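The gripper works! Two of them, in fact

21 September 2018

I promised in August that I'd write again when the second gripper was done, and then I went quiet because I was having too much fun. Sorry about that. It's finished, the first one has been rebuilt, and I've been squeezing things with both of them every free evening (plates, sponges, my own thumb).

For anyone new: I've been building hand-held grippers. You hold the thing like a fat pistol, pull a trigger, and two fingers close on whatever is in front of you. A camera on top watches the fingers the whole time. Later on, you try to teach an arm to do what your hand did. I don't have an arm yet. I have a shelf where an arm could go, and I look at it a lot.

Most of the work happens at Fonholm, the shared workshop I joined last year. It has two printers that behave and one that doesn't, and a band saw I'm still a little afraid of. Dionysis Tsoukalas has the bench next to mine and knows far more about linkages than I do. My first design had the fingers on separate servos, and they never agreed on where the middle was. He drew me a single rack-and-pinion arrangement on the back of a parts receipt, one pinion driving both sides, and I printed it that same night. It closed dead center on the first try. I yelled. Somebody dropped a screwdriver.

The body took longer. I printed the shell in light gray because that was the spool I had, and I went through 4 versions before the curve felt right in my hand. Version one pinched the web of my thumb. Version two was comfortable but you couldn't get a hex key anywhere near the motor screws, so every small fix meant taking the whole shell off. Version three cracked along a layer line when I set it down a bit too happily. Version four has thicker walls, a rounder back end, and proper vents, because the board inside was getting warmer than I liked.

I call the board the Worner, after the street I lived on when I first learned to solder. It's a motor driver, a small microcontroller and far too many connectors. The second revision fixed the thing where plugging in the trigger reset the camera (shared ground, terrible routing, all my own doing).
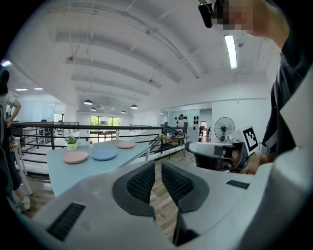

Finger pads have eaten more of my time than everything else on this project put together. I started with plain silicone strips, which were great on a sponge and hopeless on anything glazed. Then came foam, which was grippy for an evening and then shed crumbs everywhere. What I've settled on is a soft core with black mesh stretched over it, and I'm so pleased with it! The two pads stand up at an angle to each other, like a V that hasn't quite closed, and you can see straight down between them to the floorboards. That gap matters to me more than it probably should. If I can see through it, so can the camera, and I can tell what's about to be grabbed. The pink and blue plates on the long table are my favorite things to practice on, partly because a round rim is mean to a gripper and partly because the colors are so easy to pick out when I go back over a recording.

The marker was Bjartur Ingvarsson's suggestion. It's a black and white square on a white card, fixed to the other gripper and tilted up. With the pattern in view, software can work out where that gripper is and which way it's pointing, using nothing fancier than a printed square. My first mount held the card flat, and the overhead lights washed it out at some angles. Tilting it helped a lot. So did matte card stock. I'd been using glossy, and I could have saved myself two evenings by reading the very first page of the instructions.

Then there's Clullska, my name for the pile of Python that ties it all together. It saves the video, the trigger position and the time, and that's all it does right now. I had it logging at 200 readings a second for a while because bigger numbers felt better. It mostly gave me huge files and a hot laptop. I dropped it to 20 and I can't see any difference in the trigger curves, so there it stays.

Pads wear, by the way. I rigged a bench test with a scrap of broomstick and a counter and left it opening and closing. After 1000 cycles the mesh had gone fuzzy at the tips and one corner had lifted where I'd been stingy with the glue. The core was fine. I now wrap the mesh around the back of the finger and clamp it under a little plate with two screws, so swapping a pad is a couple of minutes' work and no glue at all.

Things still bugging me:

The trigger spring is too stiff. After half an hour my index finger has opinions. I've ordered a softer one from Rotich, the little spring supplier Dionysis uses, and I got three lengths because I can't do the math.

The cable comes out the bottom and always finds my sleeve. I want it out the back, and that means moving a connector, and that means a third Worner. I'm oddly looking forward to it.

Weight. It's nose-heavy with the camera on. I could put something in the handle to balance it, but adding weight to fix weight feels like giving up.

I'll put the shell files up once I've redrawn the trigger housing, which at the moment only fits together if you file one edge by hand and say something encouraging to it. If you've built anything like this and have a good way of keeping mesh tight around a curved finger, please leave a comment. I've tried thread, staples and heat-shrink so far, and the heat-shrink was a disaster.

Next post will be springs!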